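Subject: Re: [collport-merchants] Gift card program, again

Hi all,

Catching up after the July mailing, so forgive the order. On 9th July the list received this:

> The Collport Card has been running since 2019 and I still can't
> tell my staff what it costs us. Every card sold at the Herath
> counter gets spent at Herath. Could someone please explain
> what the rest of us are paying for?

It's a fair question and I'll do my best with it. The card costs each shop $100 a year plus whatever Dinura takes for processing, which they describe as "competitive" and which I would describe as a small surprise every month. In return you get a window sticker and a line on the town map. Last year we sold almost $2000 worth of cards in total, most of it in one week before the holidays.

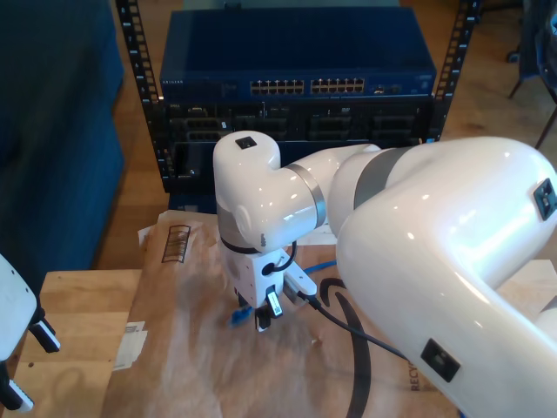

Flosine wrote back to me that the sticker fell off in February and sales stayed exactly the same. They would still rather keep the card than lose it, if the fee came down to something a shop that size could shrug at.

I have some sympathy. The big shops treat the fee as a rounding error, and the small ones treat it as a week of coffee. A sliding scale was proposed when we started and got voted down on the grounds that it was complicated. We then adopted a redemption form with two carbon copies.

What I'd like to try this fall is a flat cut of each card redeemed, with no annual fee at all. If nobody spends a card in your shop, you pay nothing. 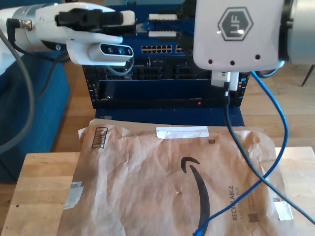

It does mean the shops that do well out of the card would carry most of the cost, and I expect to hear from them shortly.

The other half of the problem is that unspent balances sit in an account earning pennies. My suggestion is that anything over $200 goes toward the sidewalk sale, after we check what the state allows. 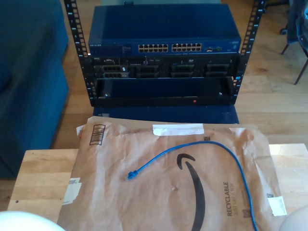 Herath asks that any cut be taken at the point of sale, where the money comes in, and not at redemption. Noted. I'd point out that this brings us back to the quoted message – slowly, by the scenic route.

Please reply to the list and not just to me. I'll put both versions on the ballot.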